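Pollstead break room gets its microwave back, on a smaller table

POLLSTEAD, 31/12/2018 — The residents of the Stornow building will see in the new year with a working microwave, ending a dispute that had lasted since November and had, by most accounts, very little to do with microwaves.

The trouble began when the old break room counter on the second floor was torn out to fix a leak. The appliance that had lived on it was carried down to a storage closet for what a notice on the door called "a short period." The notice was later replaced by a second notice, which apologized for the first.

In the meantime, tenants of the building's 17 small offices and studios ate their lunches cold, or walked to the Magaña bakery on the corner, where the line at noon grew long enough to attract people who did not know what it was for.

"I had soup in a thermos for weeks," said Anayeli Cuevas, who repairs clocks on the third floor. "By the end I could tell you which thermos was lying about its 12 hours."

A meeting to settle the matter drew 13 people and ran nearly 2 hours. Most of that time went to the table. One side wanted a long counter like the old one. The other side had already bought a round table secondhand and did not wish to carry it back down the stairs. The round table won.

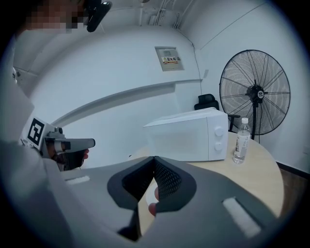
The white microwave on the round table, with a clear plastic bottle beside it.

The top has a light wood-grain finish, and the microwave has two knobs, one above the other, and no buttons to argue over. This was a selling point. An earlier candidate, offered by the accounting firm Trimora on its way out of the building, had a keypad with a setting for baked potatoes and none for anything else that anyone could find.

Building manager Faustino Figueroa said the new arrangement would be reviewed in the spring, once tenants had a chance to live with it. He has drawn up a short list of rules. Fish is allowed before 11 a.m. Popcorn must be attended. Whoever sets the timer is expected to be in the room when it runs out — a clause Figueroa described as aimed at no one in particular, while looking at the graphic designers.

The break room will be open through the holiday. The long counter, or the two pieces of it that survived the plumbers, is free to anyone who can get it out the door.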